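Getting rid of a queen mattress and a mountain of cardboard in Ploltthorpe

Posted by Hajnalka Kun

We moved into a unit in Ploltthorpe in June and I'm still trying to work out what this council will and won't take off my hands. I have an old queen mattress from the spare room (springs, no stains worth mentioning), plus the cardboard that came with everything we've bought since. The yellow-lid bin holds four flattened boxes if you stand on them and swear.

The council site says one hard rubbish booking per household per year, then says units have to go through the body corporate, then gives a phone number that rings out. The body corporate says it's the council's job. I've priced a skip and I could nearly buy another mattress for that.

Has anyone got rid of a mattress around here without paying a fortune or leaving it on the nature strip with a "FREE" sign like everyone else in my street? And is there somewhere that takes big cartons in one go?
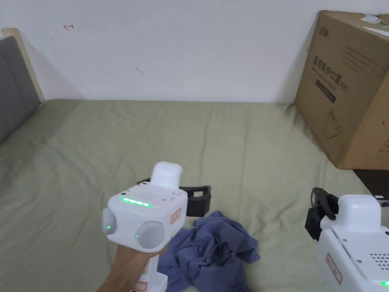

Filed under: Waste & Recycling > Bulky Items > Mattresses and Cartons

Pornthip Onsri

You can book as a unit. The trick is to use the street number with no unit number in the online form, then put the unit in the notes. Ridiculous, but that's how mine went through, and the truck came on the Wednesday they said it would.

If you don't want to wait, the Kedelport transfer station takes mattresses. I paid $36 for a queen, and they charge per piece, so the base is extra if you've got one. They strip them there – steel goes one way, foam another, and the timber gets chipped. Go before 10 in the morning or you'll be sitting behind every ute in the district. Bring proof of address, as the bloke at the gate has never believed a word anyone has told him.

Cardboard is free at the same place, any amount, in the big cage on the left after the weighbridge. Flatten it first and pull off the plastic strapping. Tape can stay on. Anything greasy or soaked goes in general waste, and you'll pay for that by weight, so keep it under cover until you go. If a carton is in decent nick, someone on the local buy-nothing page will want it for moving. They'll also want you to deliver it, but you can't have everything. 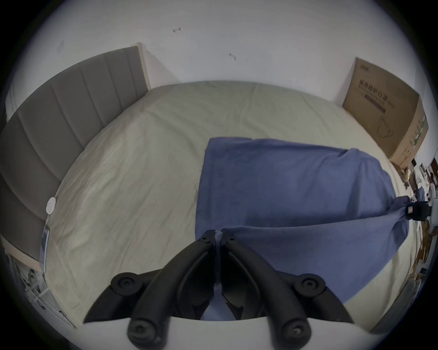 Bed in the spare room

Shemweta_dad

just cut it up. stanley knife, bolt cutters, bit in the red bin each week. did a double that way, took me till christmas and the wife isn't speaking to me about it

Flullar Fan

Don't do the above, springs jam the compactor and they can fine you for it. I got quoted $174 by a private mob to collect one mattress from upstairs. They did carry it down, I'll give them that. Ask where it's going before you pay, because the first lot I rang went very quiet when I asked. Also check with the shop if you're buying a new one. Some take the old one away on delivery, but you usually have to tick it at the checkout and they won't add it later, no matter how nicely you ring them.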